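Visit report: robot open day at Pradia
Module: Introduction to Automation, second year
Submitted January 2018

Written up from notes on the train back, so sorry for the order of things. We went as a group of 9. The firm does handling and sorting jobs with two-armed robots, and the open day was meant for students and small suppliers. Our demonstration was the one with the power cables. The contact there was Declan Nic Aodha, and Yogesh Goel from our year did most of the notes on the arms.
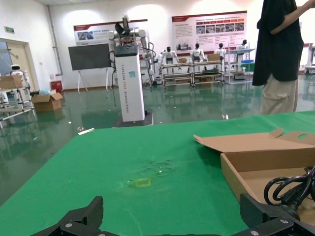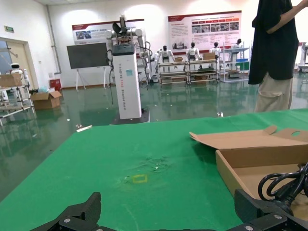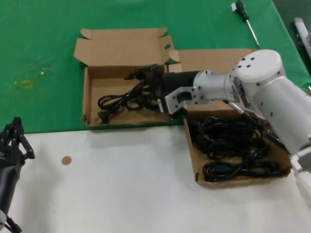
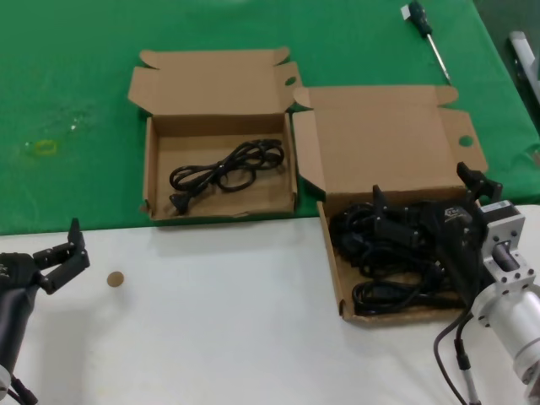 Fig. 1 to 4. The cable demonstration, with the green-covered table and the cardboard boxes. First two: looking out across the hall. Last two: the box with a single cord on the left, the full one on the right.

1. What we went for

The brief from our tutor was to pick one task, watch it properly, and say what makes it hard for a machine. Most groups picked the walking robots. We picked cables. Looked boring on the programme, wasn't.

2. The task

Two open cardboard boxes. One has a big tangle of black cables in it, the other has just one. The job as Declan explained it is to get cables from the full box into the other one, one at a time, and no passengers. A passenger is their word for a second cable that comes along hooked on the first. The product it is all meant for is called Flerneleo, a packing cell for firms that refurbish small electrical goods. They want it to cope with mixed cords without somebody untangling them first.

Figure 3 is the one to look at for the grip. The fingers are closed over part of the cable in the first box. In figure 4 the right-hand gripper is down in the full box instead, and you can see how little room there is, the cords nearly fill it.

3. Why cables are hard

Notes from the talk, tidied a bit:
A rigid part has a position and an angle and you are done. A cable has a shape as well, and it changes the moment you touch it.
All the cords in the full box are black. So where one crosses another there is not much for a camera to go on.
Loops catch. On each other, on the plug, on the fingers.
Boxes have walls. Sounds obvious, but the gripper has to come in past the flaps and still leave space to open.

Yogesh asked why not use a suction cup. Answer was that a cable is thin and round and a cup won't seal on it. Fair enough.

4. How they measure it

A run is 100 picks. They score a pick as good if one cable comes up and lands in the other box, bad if anything else happens, no half marks. To change the gripper fingers they want 200 picks before and the same after, so 2 runs each side. We thought this was a lot for a small change but Declan said the pile is different every time, so short tests tell you more about the pile than about the robot. I wrote that down twice so I must of thought it was important.

We were not given the success rate. Asked, got a smile.

5. The rest of the hall

Green floor, very shiny, posters on the back wall with red headers. A row of white humanoid robots sitting underneath, they got photographed by our group more than anything else. There was also a tall white station with its arms up, which is the one I would of liked more time on. The talk about it was given by a man from Arent, a supplier, and was mainly about joints and gearboxes. Went over my head in places. I have the handout if anyone wants it.

6. Questions we still have

Does the second arm help? In figures 3 and 4 there is a hand on the left away from the boxes. My guess is that holding one box still, or pulling a loop apart from the other side, would be worth trying, but we ran out of time to ask.

What happens with different plugs? A bulky plug would catch more, I think. Also thicker cord — stiffer, so the loops would spring back.

Is the box the right container at all? A flat tray would spread the cables out. Declan said customers send boxes so boxes it is.

7. What we will do next

We want to try a small version on the bench arm in the Farouk lab. Shorter cords, two shoe boxes, one gripper. Plan is to finish by June. First job is to write down what counts as a good pick before anyone touches the arm — that is the main thing I took from the visit. Yogesh is doing the finger drawings, I am doing the score sheet. Boxes still to be found.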